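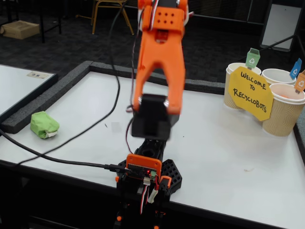

Gripper open over the white table, board light on.

19/12/2021

Bat work. Carrying on from the last entry, Sarnen bats first, then the ball rig.

The three Sarnen bats came out of the rack this morning. All were oiled at the start of December and left flat, face up. The first two have taken the oil evenly. The third is still darker towards the toe than it should be and feels heavy there when picked up. I wiped it down again and put it back without any more oil. It does not get knocked in until the toe has lightened.

Knocked in the first two with the hand mallet. Edges before face this time, at a slant, light taps, working from the shoulder down. Last time we did the face first and got a ridge where the rounded edge met it. No ridge today. The second bat has a soft patch low on the left side of the face, just above the toe. The mallet leaves a dent there with the same blow that does nothing elsewhere. Marked it in pencil. I would like somebody else to try it before we decide anything, in case I was hitting harder on that side.

Sound is still a poor guide. Both bats ring well hung up by the handle and tapped with a knuckle, soft patch or not. I have stopped writing down a sound score for each bat and suggest we drop that column from the sheet.

Drop rig: the guide tube has been moved back to the old height mark, as the newer mark was measured from the floor and the floor slopes. Eight drops on each bat with the same old ball, all on the middle. Rebound off the first bat was steady. Off the second it was steady for six drops and then came up short twice. Checked the clamp and the handle had turned slightly in it. Tightened, repeated the whole set, no short ones. The first set for that bat is crossed through on the sheet. Please leave it in, crossed through, so we know why there are two.

The clamp pads are worn smooth and want replacing. A strip of old grip rubber, ribbed side in, held better than the pads did, so use that for now. 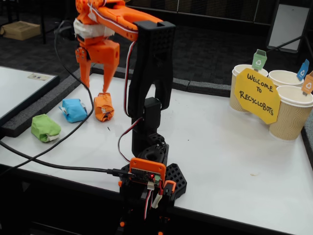 Balls next. The Jurnano box has four left that have not been used. Two have seams standing clearly higher than the others, enough to feel with a thumbnail. Keep those two for seam work only and do not put them in the drop rig, as a ball that lands on a proud seam kicks sideways into the tube and the reading is no use. They are in the bag with the knot in it.

The Madigan balls are softer than they were in the autumn. Same ball, same height, lower bounce. They had been kept on the shelf over the heater, and I have moved them to the cupboard by the door. Will test again after they have sat there a while. If they do not come back we should stop using them as the comparison ball and say so in the write-up.

Handle repair on the club's Hastus bat: the split runs down one side of the splice and stops short of the shoulder. Opened it gently with the thin wedge, ran glue in with a strip of card, clamped, wiped off what came out. String binding to go on once it has cured. Do not take the clamp off early to have a look.

To do:
Second opinion on the soft patch (pencil mark, left side).
Weigh the third Sarnen bat before and after it dries out.
New pads for the clamp.
Move the floor mark on the rig or rub it out.
Linen thread is nearly finished, enough for one more handle.

Mallet is back on its hook. The drop sheets are in the green folder, newest at the back.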